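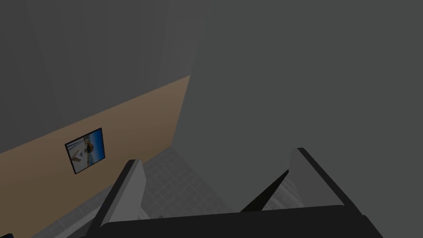

Progress report: simulation and grasp planning software

Project: Omska
Period: up to the end of October
Prepared by: Yaqin Hou
For: Koech program office

1. Status in short

The simulator and the logging tools are finished and in daily use. The wrist-view perception module works on most of the test set but is weak when the camera is close to large flat surfaces. The motion planner has been connected to the simulator and is being tuned. The move to the real arm at the Murkside site has not started. We are three weeks behind on perception and on schedule for everything else.

2. Simulator

The indoor scenes now load with tiled floors, painted walls and framed pictures. The wrist camera is modeled just above and behind the gripper, so the fingers and the top of the housing take up a good part of each rendered view. With the fingers wide apart, the floor can be seen through the gap between them, along with whatever shadow falls on the inner face of a finger. In the view at the top of this report the gripper is holding nothing, and a flat dark gray surface fills the right half.

We spent more time on shadows than the plan allowed. The first version of the renderer drew the fingers without shadows, and the perception module trained on those images treated real shadows as object edges. Shadows on the gripper are now on by default. Rendering is slower as a result, but still fast enough for overnight batches.

Two open items remain. Scene files have to be edited by hand when a wall is moved, and the lighting is dim and even in most scenes. We want a wider range of lighting before the next training run.

3. Perception

The module takes one wrist image and marks each pixel as gripper, floor, wall or object. It was run on 2,232 rendered images that were kept out of training. Of these, 2,108 passed the check agreed in the work plan. The rest were reviewed one by one by Yaqin Hou.

Most of the failures have the same cause. When a plain surface with no texture covers a large part of the view, the module has little to work with and often labels it as floor. A smaller group of failures involves framed pictures on walls. The module sometimes marks a figure inside the picture as an object that could be picked up, especially when the frame is seen at a steep angle and looks skewed.

For the first problem we are adding a short history of earlier views, so that a wall seen clearly a moment before is still known when the arm moves up to it. For the second we have added a check on depth. A printed figure lies flat with the wall and is now rejected before it reaches the planner. The depth check is merged. The view history is still on a branch.

4. Planning and control

The planner receives the labeled image and the arm position and returns a path for the wrist. It now refuses any path that brings a finger inside the safety margin of a wall. Before this change the margin was measured from the center of the housing, which left the fingertips uncovered in tight corners.

Planning time is acceptable in open areas. Near corners it can take up to 9 seconds, which is too long for the Murkside work. Most of that time goes into repeated collision checks on the same wall panel. Caching those results is the next task.

The control loop has been tested only in simulation. Stopping, restarting and recovery after a refused path all behave as specified.

5. Tooling

Every run is stored in Elier, our log viewer, with the rendered image, the labels and the planned path side by side. Runs can be replayed from any step. Export to the program office's format is working, and the first set has been uploaded to the shared folder.

6. Changes to the plan

We ask to move the perception milestone back by three weeks. No change to the budget is requested. The planner milestone stays where it is.

7. Next period

Merge the view history and repeat the perception test on the same images.
Add the wider lighting range to the scene files.
Cache collision checks and measure planning time in corners again.
Agree on access to the arm at Murkside.

One decision is needed from the program office: whether the first tests on the real arm should use the current finger shape or wait for the revised one. The simulator can load either, but the safety margins would have to be set again for the revised shape.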